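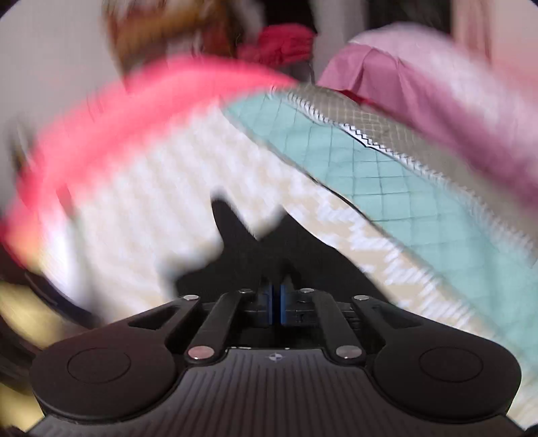
Carter MacPherson reckons cloth is the worst thing you can ask a gripper to hold, and that anyone starting out should stick to blocks and mugs for a year. He told us so when we first put the plan on the table, and he has been very patient since about being ignored. Doucette is the result: a set of demonstrations of cloth being picked up, turned, folded and put down, all done by a person with a hand-held gripper.

Doucette data card

Version: second release, September
Maintainer: Simone Quintana
Collected at: the Gumville workshop
Tools: Ceven (recording), Breltato (replay and checking)

What's in it

400 demonstrations, split across 19 tasks. Each demonstration is one person doing one task once, from the hand coming in to the hand going away. You get the wrist video, the path of the gripper through space, how far open the jaws were at each moment, and a short line of text saying what the person was trying to do.

The tasks go from dull to properly hard. At the dull end there is "move the cloth to the other side of the table". At the hard end there is "find a corner in the heap and shake the piece out", which we love, and which eats policies for breakfast. In between are half folds, quarter folds, flips, stacking, smoothing, and hanging a piece over a rail.

Why by hand

We tried remote control first, with a pair of leader arms, and it does work. The trouble is speed. People driving an arm from a chair slow right down, and slow cloth behaves quite differently from fast cloth. A flip needs a flick of the wrist, and with the tool in your hand you just do it. The first afternoon we switched over, we recorded more good flips than in the whole fortnight before – it was a very happy afternoon!

The remote-control recordings are still here, in the folder called seated. They are not part of the 400. Please don't mix them in without reading the notes in that folder, as the timing is different and the jaw values run the other way (0 is open there, 0 is closed everywhere else).

Folder layout

tasks/ has one folder per task, named in plain words, such as flip_over or corner_from_heap
tasks/*/demo_* holds the video, path, jaw and text files for one demonstration
seated/ holds the older remote-control recordings
splits/ holds our train and test lists
tools/ holds the loader and the viewer

Getting started

Unpack the archive, go into tools and run:

python view.py --task flip_over --demo 5

You should get a window with the video on the left and the gripper path on the right. Drag the bar at the bottom to move through it. If the path looks mirrored, you have the old loader. Pull again.

To load a whole task in your own code:

from doucette import load_task
demos = load_task("flip_over")

Each item has .video, .path, .jaw and .text. Path positions are in metres, measured from where the gripper was when recording began. Times are in seconds.

Things to know before you train

Motion blur. Cloth moves fast and so does the wrist, so there are plenty of smeared images, above all in flip_over and shake_out. We kept them. A robot doing the same move will see much the same smear, and in our own tests taking those images out made things worse. If you want only the sharper ones, there is a --min_sharp option in the loader.

Patterned cloth. Patchwork, checks and zigzag edging are great fun and very useful to the model, as a seam gives it something to follow. Plain cloth is harder, and we don't have enough of it yet.

Hidden corners. When the cloth folds over towards the wrist it can cover the thing the jaws are about to grab. The person usually carries on by feel, and your model can't. The text line says "by feel" whenever the person told us they had done that.

Failed grabs. We left these in if the person recovered and finished the task. If they gave up, the recording went in the bin. This means Doucette teaches recovery quite nicely but has nothing to say about when to stop.

Left hands. Two of our recorders are left-handed and their flips go the other way. They are marked with hand: left in the text file. Simone wants many more of these.

Test split

The test list holds back one cloth per task, never seen in training. Please report on that list if you compare with us, and say whether you used the seated recordings.

Changes since the first release

Added corner_from_heap and hang_on_rail
Fixed the clock drift between video and jaw values in fold_quarter
Renamed turn to flip_over, as half the team read it as "rotate"
New loader, with the mirrored path bug gone

Adding your own

Yes please! Record with Ceven, run the Breltato check, and send us the folder if it passes. The check is strict about gaps in the path and relaxed about everything else. Use any cloth you like, the odder the better. Keep faces, post and screens out of shot, and write the text line in your own words – "tip the green bit over the top" is fine and often more use to us than something tidy.

Questions go to Simone through the issues page. She tends to answer before nine in the morning.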